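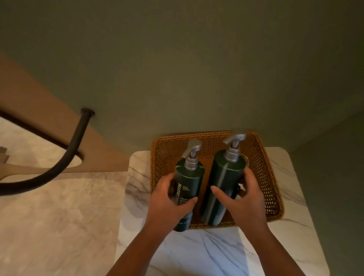 흰 대리석 상판 위 라탄풍 사각 바구니와 진녹색 펌프 용기 2개.

욕실용 사각 바구니 및 코너 선반 사용기: 443mL 펌프 용기 2개 기준
2026년 1월 31일 | 글 Mitra Bakhtiari
공유 16 · 댓글 3

바구니는 Hultbridge 제품이고 12월에 구입했다. 평가 항목은 용기를 세웠을 때의 안정성, 꺼내는 동작의 편의성, 청소 난이도로 한정한다. 내용물의 세정력은 다루지 않는다.

엮음 구조의 바구니는 바닥면이 완전한 평면이 아니다. 바닥이 좁고 키가 큰 용기는 앞턱 근처에 놓으면 기울기 쉽다. 안쪽 벽에 붙여 세우면 개선된다. 펌프 헤드가 테두리 위로 나오는 높이라면 바구니에 둔 채로 누를 수 있으나, 한 손으로 몸통을 잡아 주어야 한다. 두 용기를 동시에 들어낼 때는 손가락이 들어갈 간격이 필요하다. 빽빽하게 채우면 이 간격이 없어진다.

물 빠짐은 양호하다. 다만 엮은 틈에 비누 성분이 남으므로 솔이 필요하고, 건조에 거의 10시간이 걸렸다. 샤워 부스 내부 상시 거치용으로는 권하지 않는다. 세면대 상판이나 이동용이 적합하다. 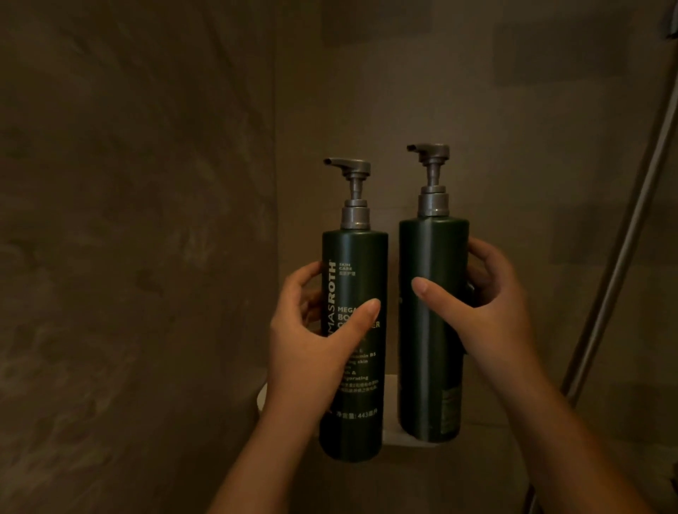
샤워 공간의 흰색 코너 선반은 면적이 작아 펌프 용기 2개를 나란히 두면 여유가 적다. 노즐은 같은 방향으로 맞추는 편이 낫다. 마주 보게 두면 누를 때 서로 간섭한다. 앞쪽에 놓는 용기는 라벨을 바깥으로 돌려 둔다. 같은 색, 같은 형태의 용기를 쓰는 경우 구분 수단은 라벨뿐이다. 표기 용량은 443밀리리터(净含量)이며, 가득 찬 상태에서는 젖은 손으로 몸통 중간보다 아래를 잡는 것이 안정적이었다. 무광 표면은 물때가 덜 눈에 띄지만 미끄럼 방지 효과는 기대하기 어렵다.

비교용으로 쓴 Kuser 플라스틱 바구니는 세척이 쉽고 바닥이 평평하다. 대신 모서리가 날카로워 팔목에 닿는다. 보관은 선반, 운반은 엮음 바구니로 나누어 쓰고 있다. 바구니 재구매 의사 있음. 바닥에 얇은 판을 하나 깔 것.

댓글 3

Keyvan Kermani
바닥판은 어떤 재질로 까셨나요? 코르크는 금방 변색되더군요.

Mitra Bakhtiari
실리콘 매트를 잘라 넣었습니다. 두께 2mm입니다.

Banafsheh Mirzaei
저는 Kuser 쪽을 씁니다. 모서리는 사포로 갈았더니 괜찮습니다.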